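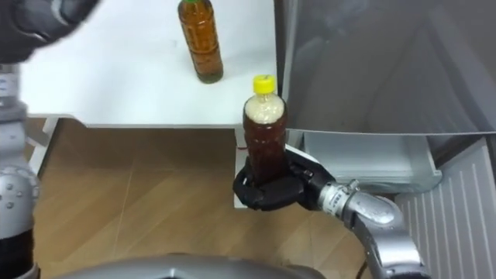
Tronimthorpe, January

Bottled Tea at Home: Your Questions

I've been brewing tea for the fridge for years now, and my inbox fills up with the same questions every winter (yes, winter, you people drink cold tea in the snow and I love you for it). So I finally typed up my answers. If yours isn't on the page, write to me and I'll get to it on a Thursday, when I do my mail.

What tea should I start with?

Whatever black tea you already have in the cupboard. Really! Plain bags are fine. I go for a loose black blend from a little shop called Killura when I'm feeling fancy, but my everyday pitcher is supermarket stuff and my family drinks it just as fast.

Hot brew or cold brew?

I do both. Hot brew gives you a stronger, darker tea and it's ready the same evening. Cold brew goes in the fridge before bed and comes out softer and a bit sweeter, and you can forget it for an extra hour without ruining it. If bitter tea puts you off, go cold.

How much tea per bottle?

For a 500 ml bottle I use one bag, sometimes two if there'll be ice. For a big pitcher I use 4 bags and taste it before I pull them out. I know some of you want grams. I've never weighed it, sorry.

Why did my tea go cloudy?

Probably you put hot tea straight in the fridge. It's harmless, just not so pretty. Let it sit on the counter until it's cooled down, then chill it. Hard water does it too, and ours here is terrible, so I run mine through a filter jug first. A splash of boiling water will sometimes clear up a cloudy batch, though it waters it down a little.

There's stuff at the bottom. Is it bad?

If it's fine brown dust, that's tea. Pour it through a coffee filter if it bugs you. If it's stringy, or slimy, or the tea smells off, dump the whole thing and wash the bottle with hot soapy water.

How long does it keep?

I drink mine within three days, sooner if there's fruit in it. Keep it cold and keep the lid on, tea picks up onion smell like you wouldn't believe.

Can I reuse store-bought bottles?

I do for a few rounds, then they go in the recycling. Don't pour hot tea into the thin plastic ones, they warp and go all wobbly. For hot filling I switched to glass with a swing top, and I'm on my second set (I dropped the first one on the back steps, tea everywhere).

When do I add sugar?

While it's warm! Otherwise it sinks and sits there. For cold brew, make a quick syrup with equal parts sugar and hot water, let it cool, and stir in as much as you like. Honey works the same way.

What about lemon?

Put it in the glass, not the bottle. Peel left in overnight turns bitter. Rimantas Navickas wrote in to tell me he freezes lemon juice in ice cube trays and drops one in each glass, and I've been copying him ever since.

Can I use green tea?

Sure, just don't use boiling water on it. Or cold brew it, which is my favorite way, with a few mint leaves thrown in for the last hour.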